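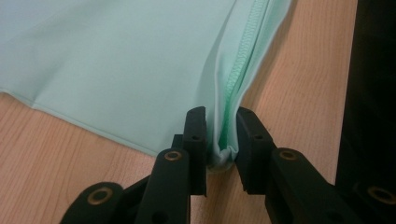

Visit to the Register of Interests Office, Lisulton

Report of the study visit, May 2022

Members of the Bandgate Standards Panel visited the Register of Interests Office at Lisulton to see how the district records the meetings, gifts and outside earnings of its elected members. The visit was agreed in March, after the panel's own review found that diaries and declarations at Bandgate were kept by separate teams and were seldom compared.

The party of seven was received at Tudgate House, where the office occupies the second floor. The morning was given to the diary system. Every meeting between a cabinet member and an outside body is entered within ten working days, with the names of those present and the subject discussed. The register held 478 entries for the last full year. Of these, 128 concerned planning or land, and staff had checked each one against the declared interests of the member attending.

Officers then took the panel through a closed case. A member had met Fonseca, a property consultancy, on two occasions while a close relative was employed by the firm. The meetings had been entered correctly but the relative's post had not been declared. The entry was corrected, the member withdrew from a later vote, and a note was published. The panel asked how long this had taken and was told 116 days, which the office itself considers too long.

After lunch there was a discussion of hospitality held at members' homes. Lisulton requires such events to be declared where council business is raised. Bandgate's code is silent on the matter, and several members felt that it should be amended.

The public reading room was open during the visit. Paper copies of the register are kept there, though the search terminal was out of service for repair.

The panel will consider a draft rule on private hospitality at its next meeting. Copies of the Lisulton guidance notes may be requested from the Bandgate democratic services desk.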